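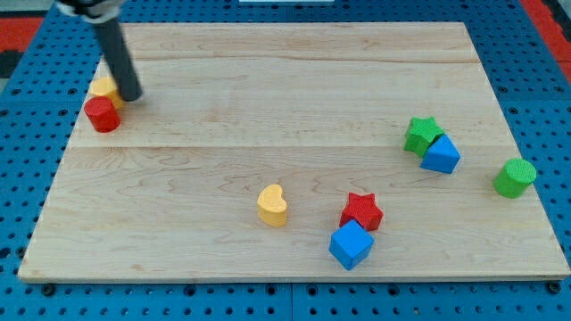
Why bother with one finger when every arm on the market ships with two, a reader wrote under the previous gallery page, adding that a parallel jaw would pick the blocks up and be finished before the pusher had lined up its first contact.

For pick and place that is correct. The bench was set up to compare controllers, and a jaw hides most of what a controller gets wrong. Once a block is held, a few millimeters of tracking error go into the grip and stay there. With a single rounded finger the same error turns the block, or sends it off to one side, and it ends up in the log.

Bench and finger

The work area is a maple board on blue pegboard. The finger is a dark cylinder with a rounded tip, set at an angle to the board. It comes from the Bakilana kit, which also includes a flat paddle and a two-finger jaw. The paddle was tried first and dropped. It pushes cubes very straight and does badly with anything that has points, as it tends to span two of them and lock the block's rotation.

Angling the finger has one cost: the contact point shifts along the shaft as the block height or the tip height changes. The tip offset was measured again after every remount, and the value was typed into the configuration by hand. Two remounts were done without this step. Those runs were thrown out.

Blocks

Hearts, stars, cylinders, a triangular prism and a cube. The cylinders are the easy ones to aim at, since heading does not matter, and the hard ones to keep on the finger. A push slightly off center rolls the contact around the side. Stars are the reverse. The finger settles between two points and stays there, but the block has to be approached from the right direction or the first contact spins it.

The hearts gave the most varied results. Pushed from the notch they track nearly as well as a star. Pushed from the point they go wherever they like.

Contact pairs

The cube against the red star and the prism against the green star are the sort of layout used for the separation task: move one block away and leave its neighbor where it is. Both controllers handled the cube from its open side. The prism was less predictable. Its sloped faces meet the finger at a height that depends on how the block is sitting, and a small error there changes the direction of the push.

Separation was scored on the neighbor only. If the second block moved farther than 10 mm, the attempt counted as failed, whatever happened to the first.

Controllers

Two were compared. The Bresuvik is a position controller with a stiff inner loop and a fixed command rate. The second is the in-house compliant controller, called Virus in the repository for reasons that predate this bench. Each ran 300 scored pushes over the same list of start layouts, with the same finger and the same speed limit.

Bresuvik: 87 failed attempts. Most were overshoots at the end of the push, where the block slid on after the finger stopped. Path tracking was good throughout. Heading error at first contact was small, and it repeated closely enough that a constant correction would probably take out most of it. That correction has not been tried.

Virus: fewer overshoots, more lost contacts. The compliance lets the finger ride around a cylinder where the stiff controller would have pushed through. On stars it was the better of the two by a clear margin. A complete failure count is being held back until the cylinder runs are repeated with a lower lateral gain – the present one was chosen for the paddle.

Neither controller was tuned by its supplier. Settings were found in an afternoon each, so a reader with more patience should expect better figures from both.

Camera

A Presosix color camera provided block positions. Saturated colors on pale maple segment cleanly, and the plain threshold method was kept for the whole comparison. The weak point is occlusion. When the finger stands in front of a block, the detected outline shrinks and its center jumps toward the visible part. The red cylinder near a yellow heart is a bad case, as the cylinder and the finger can both cover part of the heart. For now the tracker holds the last good position until the finger has moved away.

Orientation is a separate problem. The heart needs the full 360 degrees, while a star repeats every fifth of a turn and the cube every quarter, and the tracker was reporting false spins until those symmetries were entered per shape. Runs logged before that fix were reprocessed from the stored video. Cylinders report no orientation at all, and the field is left blank in the log.

Notes for anyone repeating this

Level the board before calibrating the camera. A slight tilt does nothing visible to a cube and a good deal to a cylinder.

Keep the tip clear of the wood. Dragging shows up in the force reading as a false contact, and the compliant controller reacts to it.

Check the seam in the board with a fingernail. Ours was sanded once in December and has given no trouble, though pushes across it are tagged in the log in case that changes.

Wipe the tip between sets. Paint transfer from the blocks changes the friction, and the change is gradual enough to look like controller drift.

The jaw from the same kit goes on next, with the separation task unchanged and the 10 mm limit kept.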